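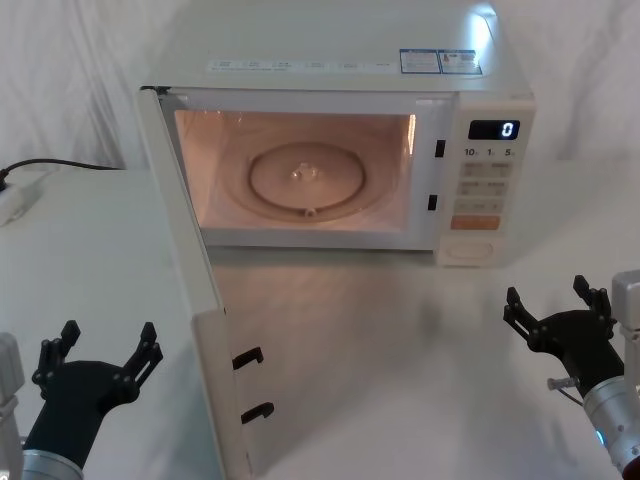 Chapter 6
Heating Food Evenly

A microwave oven cooks from the outside of the food inward, and it does so unevenly. Some spots in the cavity receive a lot of energy and others receive very little. Most countertop models deal with this by moving the food. The round glass turntable on the floor of the cavity sits on a small hub at its center, and when that hub turns, the plate carries the food through the strong spots and the weak ones. A dish placed in the exact middle hardly travels at all, so small items heat better near the rim of the plate.

In Chapter 5 you measured how long a pot of water took to boil on a stove burner. In this chapter you will heat water again, this time by power level and time. A microwave rated at 1,000 watts does not put 1,000 watts into a cup of water. Some of the energy is lost along the way, and you will work out how much in Activity 6.2.

Abrehet Tesfamariam runs the lunch kitchen at the Vusside community center. Her cooks used to reheat rice in deep bowls, and the middle often came out cold. They now spread it in a shallow ring – thick at the outside, open in the center – and stir it halfway through. You will test both shapes in Activity 6.3.

Before you begin, read the labels on your own oven and write down its power rating. Check that the turntable is seated and turns freely. Never run the oven empty.

Words to know: cavity, turntable, power level, standing time, hot spot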